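Covport Home Store Presents New Open Shelf for Small Bedrooms

COVPORT, November - The furniture maker Kistier has today presented the Sperling, a white open shelf made for people who live in small rooms and must keep many things in little space. The shelf will be in the shop in Covport from Saturday, and it can be ordered by telephone already now.

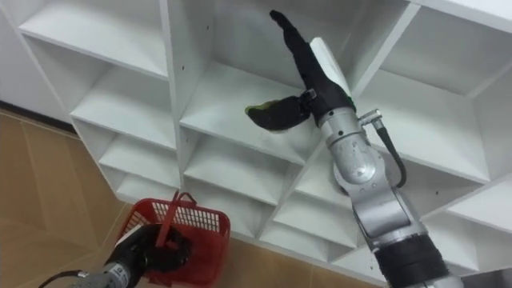
Jana Kuhlmann

The Sperling is a tall grid of open compartments, without doors and without drawers. In the show room it stands against a white wall, near a bed with a gray sheet and a pale green pillow, so that visitors can see how it fits in a bedroom of normal size. A red plastic basket goes with the display. Kistier recommends to carry such a basket along the shelf in the evening and to put every small thing back in its compartment.

"Our customers wrote to us that they buy boxes for their boxes," said Roswitha Petersen, head of product at Kistier. "They wanted to see their things again. We have asked 1,285 households before we made the first drawing, and most of them asked for open compartments."
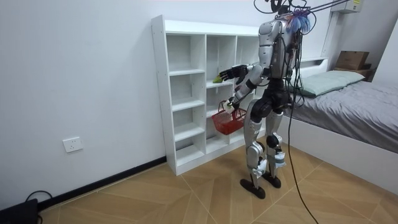
Adjustable inside

The vertical dividers have small holes for shelf supports. A family can start with low compartments for toys and change later to higher ones for books or folders. The boards are white on all sides.

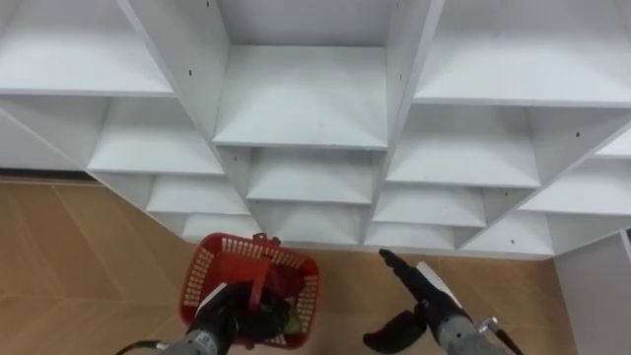 The first delivery is 1,000 pieces. Customers in Covport and in Flirkness receive the shelf at home within seven working days after the order. On request, two fitters will build it up and fix it to the wall, and they take the packing material with them.

Kistier asks all buyers to use the wall fixing which is included, also in rooms where no children live. Spare shelf supports can be picked up free of charge at the service desk.
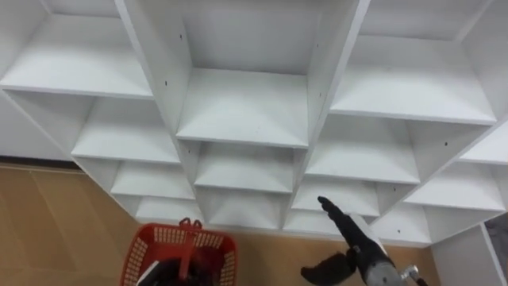
The Sperling open shelf in white, with empty compartments.

The Covport shop is open on Saturday until 7 in the evening. Members of the press who wish to visit the show room or borrow a shelf for a home story can ask for Jana Kuhlmann at the Kistier press office.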